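Print this page | E-mail this page

Plandstead Bench Guide
Section 2: Setting up your tool tray

Now for the fun part! A tray for your hand tools is the quickest improvement you can make to a bench, and you'll feel the difference the first time you reach for a spanner (combination wrench, if you grew up calling it that) and it's right there.

1. Clear a patch in the middle of the bench, big enough for the tray plus a hand's width all round.

2. Wipe the bench and the inside of the tray. Grit scratches chrome, and a bright-coloured tray shows up every speck, so take your time.

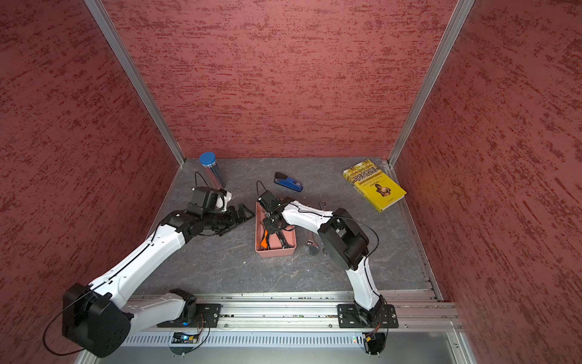 3. Put the longest spanner in first. Lay it flat along the tray and check that both ends sit below the rim. If it's too long, go up a size (the Panier tray takes tools up to 138 mm).

4. Add the shorter spanners beside it, ring ends all facing the same way.

5. Coloured handles go in last, on top, where you can spot them!

CAUTION: Don't carry a tray with a tool poking over the rim. It can catch a sleeve and tip the whole lot on your feet.

Note: Books, staplers and other desk bits are fine on the bench but keep them out of the tray. Brayden Gill, who tested this section, gives them their own shelf.

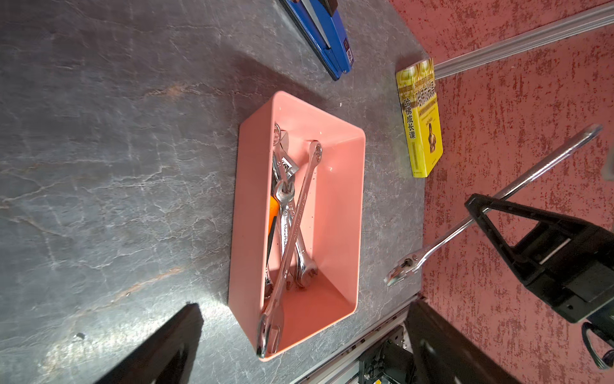
Fig. 2. Spanners in a pile, one end slightly past the rim. Re-lay from step 3.

6. Lift the tray a little and set it down again. If the tools slide, line the base with a 2 mm rubber mat and repeat steps 3 to 5.

Go to Section 3 for labels and drawer dividers.

Contact Plandstead | © Plandstead | Back to top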